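2019-07-18

A long day at the table, and I want to get it down before I fall asleep in my chair.

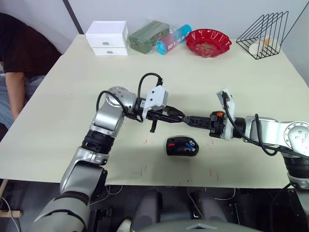

We're passing things from the left hand to the right one this week, and I am in love with it and worn out by it in equal measure. Back in February I thought a handover would be a nice easy one to teach. You hold a thing here, you take it there, what could be simpler! Well. When I do it with my own two hands I never have to think about the moment when both of them have hold of it, and when I'm working the arms from the controls that moment is all I think about. If the right gripper closes too soon it shoves the thing sideways. If the left one opens too soon, down it goes, and I have to start the whole run over.

The plan for Pallow says 2,000 good handovers by the end of the job, and I managed 66 today, which is my best yet (100 is still the dream, and my shoulders have opinions about that). I throw out any run where I dithered. A little pause is fine, I think, but if I hang there with the tips nearly touching while I make up my mind, then dithering is what gets learned. Isum's notes say to keep the slow ones. I don't agree, and I wrote so in the margin, politely.

What I've found helps is to bring the right arm in first and park it, and then let the left one do the traveling. It's how you'd pass a cup of tea to someone who has already put their hand out. I tried it the other way all morning and it felt like two people trying to get through a doorway at once, oh, after you, no, after you. After lunch I switched and the runs got smoother almost right away, and I even caught myself humming.

I do wonder how much of me ends up in there. I tip my wrist a bit at the end of a grasp, always have, even with a coffee mug, and when we played back the trained version last week there was that same little tip. I laughed out loud, and then I felt oddly shy about it.

Tomorrow: swap the order of the runs so I'm fresh for the thin things, ask Geneo about the spare gripper pads, and eat a real breakfast for once. Also move my chair back a few inches. My left knee is sore again.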